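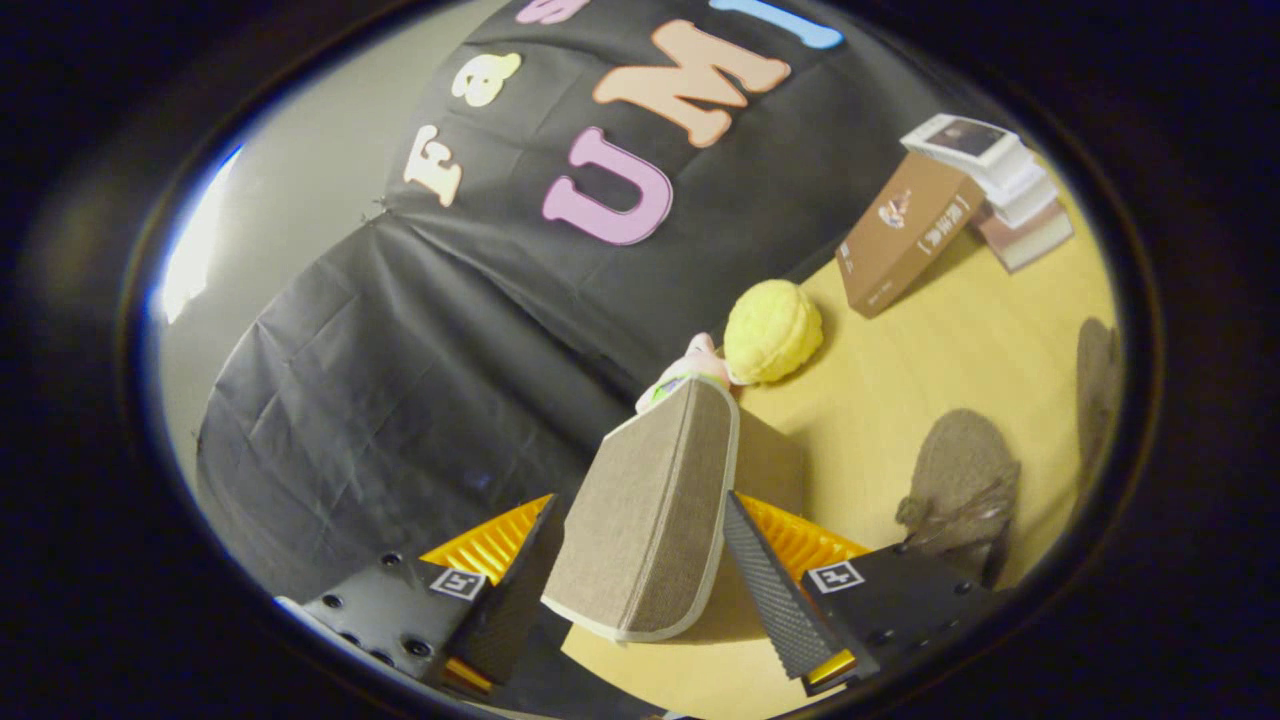
Obituary and Memorial Writer (Part Time)
Fajardo Funeral Home, Fukthorpe

Posted November 9, 2023

Fajardo Funeral Home is hiring a part-time writer to prepare death notices, full obituaries and printed service folders for the families we serve. The position is 2 days a week at our Fukthorpe office, with the option of working some of those hours from home after training. It replaces Pieter Mnguni, who is retiring in April.

What the work involves

The writer meets with the family, in person or by phone, usually the day after the arrangement conference. You will take down dates, places, schooling, military service, work history, church and club memberships, and the names of survivors and those who died earlier. You then write a draft, send it to the family for corrections, and submit the approved copy to the newspapers before their deadlines. Last year the office handled 476 notices, and 123 of them were full-length obituaries.

Families often bring in papers, albums and small keepsakes when they come to talk. Anything left with us is logged at the front desk and returned at the service.

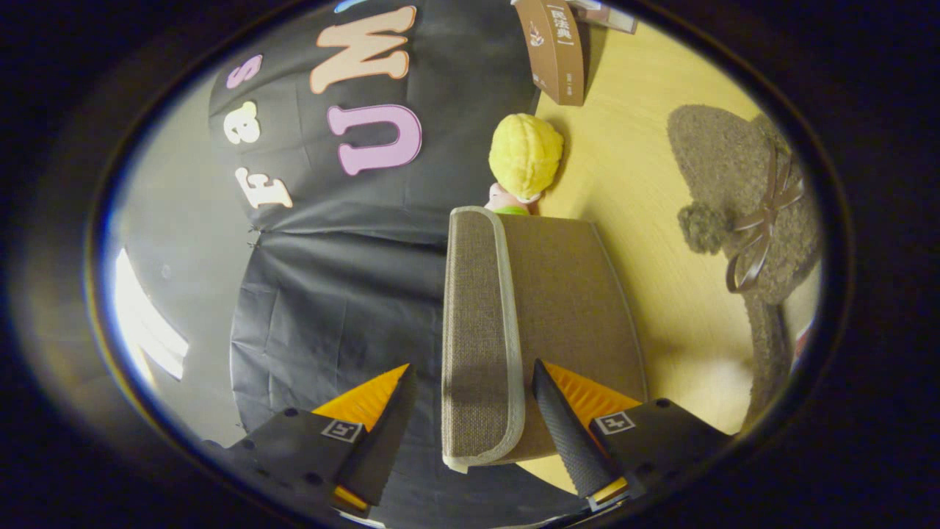
You will also enter each obituary in Catora, our records program, and lay out the service folder from a standard template. We will teach you both. Folders go to the printer by 3 p.m. on the day before the service – there is no flexibility on this.

What we are looking for

Clear, correct writing in plain English
Careful checking of names, dates and spellings
A calm manner with people who are grieving
Comfortable typing while on the phone
A valid driver's license, as some visits are at the family's home

Newspaper or funeral home experience is helpful but not required. Spanish is a plus.

Pay and schedule

Pay is hourly and depends on experience. Mileage is paid for home visits. The writer is not on call at night, but may be asked to trade days when several services fall close together.

How to apply

Send a resume and one writing sample of no more than two pages to Kendra Carrier, Office Manager, Fajardo Funeral Home, 41 Clevon Street, Fukthorpe. You may also drop them off at the front desk during business hours. Please do not send an obituary of a living person as your sample.

Interviews will be held with Kendra Carrier and funeral director Lwazi Joubert. Applicants who are interviewed will be given a set of family notes and one hour to write a short obituary from them. The position stays open until filled.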